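Felting wool sweaters on purpose takes a washing machine, hot water and some patience. The steps below cover garments that are 100 percent wool. Blends shrink unevenly and are left out.

## Before washing

1. Read the fiber label. Skip anything marked superwash.
2. Remove buttons and zippers, and cut away the side seams if you want flat panels.
3. Measure the body from hem to shoulder and write the number down.
4. Place each piece in a zippered mesh bag. Loose fibers will clog a drain pump.

## Washing

1. Set the machine to hot, small load, heavy agitation.
2. Add 2 tablespoons of dish soap. Detergent with softener slows the process.
3. Add a pair of old jeans for friction.
4. Check the fabric every 5 minutes. Stop when the stitches can no longer be told apart.
5. Rinse cold and spin on low — a fast spin sets creases that do not press out.

A 39-inch panel was used to test the Grastiren soap flakes against plain dish soap. The results matched.

## Drying

Lay the panels flat on a towel and square the corners by hand. Keep them off hooks and pegs until fully dry, or the top edge will stretch.

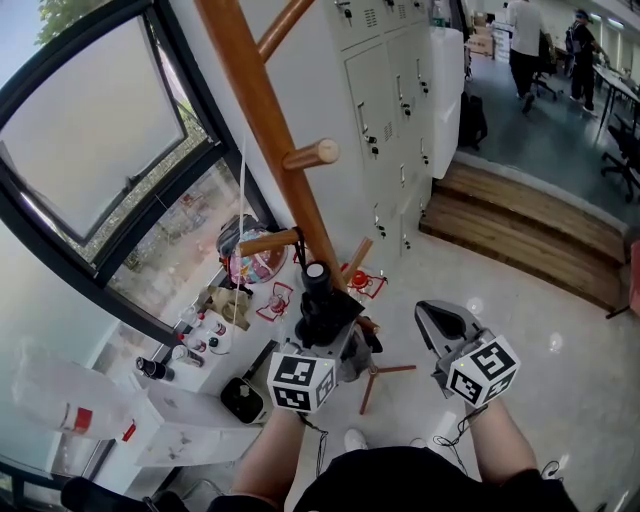 *Last changed: April, by Mayuree Noiphan*

Once dry, the fabric can be cut without hemming. Use a rotary cutter for straight edges and sharp shears for curves. If a cut edge sheds, return the panel to the wash for one more cycle.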